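Home Programs Student Work Library Contact

Extending the Working Life of Office Computers at Uvden Community College
Student Project Report, Department of Business and Public Administration
Prepared by Annelore Petersen and Mireille Nimri

1. Purpose

This report examines how long the college keeps its desktop computers, why they are retired, and whether a longer replacement cycle would save money without placing an unreasonable load on support staff. It was prepared for the spring seminar in public purchasing. The authors had access to the equipment register, the repair log and the current supply agreement with Hurkiteck.

2. Background

The register lists 306 desktop computers across the Strobel and Pulel buildings. Under the present policy, every machine is replaced on a fixed schedule, whatever its condition. The policy was written when most desktops were used for design courses, which have since moved to a separate lab. The greater part of the remaining machines are used for email, word processing and the student records system.

3. Method

The authors read the repair log for the past three years and sorted each entry by cause. Entries that gave no cause were set aside. Interviews were then held with support staff in both buildings. The questions dealt with the time needed for common repairs, the supply of spare parts and the reasons a machine is judged not worth fixing - a decision that is left to the technician on duty and is seldom written down.

Desktop computers with the case open
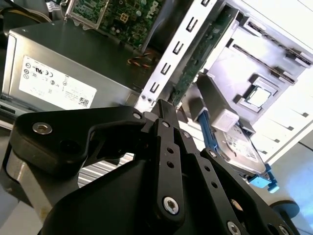
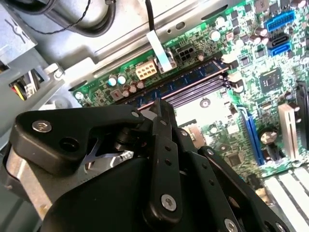 4. Findings

Of the machines retired during the period, 79 had no recorded fault at the time of removal. They were replaced only on account of age. A further 17 were retired after a single failed part, in most cases a storage drive or a power supply. Staff in the Pulel building reported that spare parts are ordered one at a time and that delivery can take more than three weeks. During that period the user is normally given a new computer, and the old one does not return to service.

The repair log is kept differently in each building. Strobel records the part replaced and the hours spent, while Pulel records only the date and the room. For this reason the authors were not able to compare labor costs between the two.

5. Recommendations

The fixed schedule should be replaced by a yearly review of condition, beginning with machines used for office work. A small stock of common parts should be held in each building and paid for from the existing equipment budget. Both buildings should use the Strobel form for repair entries - it is short, and staff already know it.

6. Limits of the Study

Energy use was not measured. The cost of software licenses was also left out, as these are bought under a separate agreement that comes up for renewal in April.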